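4.3 Comparing Finger Sets on Thin-Walled Items

Complete this test for each finger set before it is approved for use on the Drerkholm arm. Record results under the set number.

1. Set the closing force limit to 400 in the Hilia controller.
2. Lay a disposable cup on its side on the work surface.
3. Move the arm until the rim lies between the open fingers.
4. Close the fingers at low speed and hold.

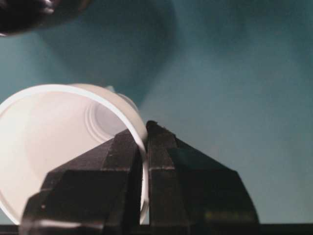 Figure 19. Rim grip on a plastic cup, wrist camera view.

5. Check the wrist view. Both fingertips must touch the wall - one inside, one outside.
6. Repeat with the next finger set at the same limit.

CAUTION: Do not exceed 500 during this test. Keep hands clear while the fingers are closing.

NOTE: Send completed records to Mahmoud Kettani, extension 1676.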